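Bare lamp or lamp with housing for an old Kinix? Getting conflicting advice

dustyrafters
Hi all, long time reader, first thread. I have a Kinix projector I bought used in 2012 and it has been a champ, but the picture has gone dim and sort of yellowish and now the lamp light on top blinks at me every time I start it up. So I need a lamp. Easy, right?

Except there are two ways to buy it. Rangel sells the whole thing in the plastic housing, ready to slide in. Edero sells just the bare bulb for a lot less and you move it into your old housing yourself. I have a screwdriver and a free Wednesday evening. Is there any reason not to save the money? We use it for movie night in the den, mostly old westerns, and the kids hook up a game console when I'm not looking.

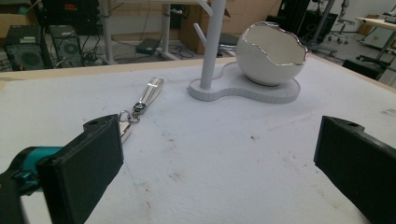 My brother-in-law says the bare bulb is a headache and I should pay up. The guy at the repair counter said the opposite. Help!

meka_man
Bare bulb, every time. I've done 7 of these over the years, mostly in Meka machines but a Kinix too. Take a phone picture of the wires before you undo anything, don't touch the glass with your fingers, put it back the way it was. If you can change a faucet washer you can do this.

Quilter_Jo
I'll be the grump. I did the bare bulb thing on mine and I didn't seat it straight, so one corner of the screen was darker than the rest. Took it apart twice more and never got it right. Ended up buying the housing anyway, so I paid for both. Never again!

meka_man
That's the bulb sitting crooked in the bracket, Jo. It happens, but it's fixable. You have to snug the screws down a little at a time, going back and forth.

Quilter_Jo
I'm sure it is fixable. I just didn't want to spend another night fixing it :)

Anselmo Usuga
I used to do AV for a school district and we ordered with the housing for everything. The old housings get brittle from the heat and the little tabs snap off when you squeeze them. Yours has been cooking in there for years. If it were a newer unit I might side with meka_man, but on this one I'd go Rangel and be done.

Also - let it cool all the way down and unplug it before you open the lamp door. And reset the lamp timer in the menu after. People forget that and then the light keeps blinking and they think they got a bad lamp.

dustyrafters
Oh, I did not know about the timer at all. Where is that? I've only ever used the menu to flip the picture around. 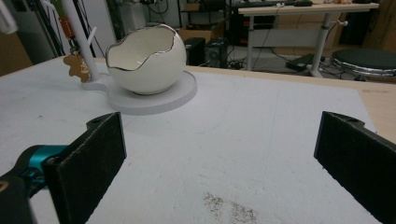 And has anybody bought from Edero lately? The page says original bulb inside but the price makes me wonder. My hours read a bit over 1000 but I don't trust that number one bit, I think the last owner reset it before he sold it to me.

Anselmo Usuga
On most of them it's under Setup or Options, then Lamp. Some want you to hold a button down for a few seconds. Check the manual for your model, mine were all different.

tin_roof_9
I got one from Edero in July. Came in a plain box, works fine, bright as anything. No clue if it's original like they claim, I wouldn't know how to tell. Fan sounds the same as before.

meka_man
Look for the bulb maker's name and part number on the bulb itself and compare it to your old one. If it's blank I'd send it back. And clean the air filter while you're in there, dustyrafters, a clogged one will kill a new lamp fast no matter who you bought it from.

Quilter_Jo
OK, that one I agree with. Mine looked like a dryer screen.

dustyrafters
Well, I went and pulled the lamp door off to have a look (unplugged, cooled down, I promise) and one of the tabs on the housing is already cracked. So I guess that settles it for me. Ordered the Rangel with the housing. meka_man, I'll keep the old one in a drawer in case I get brave.

meka_man
Fair enough, a cracked tab would change my mind too. Still say bare bulb for everybody else!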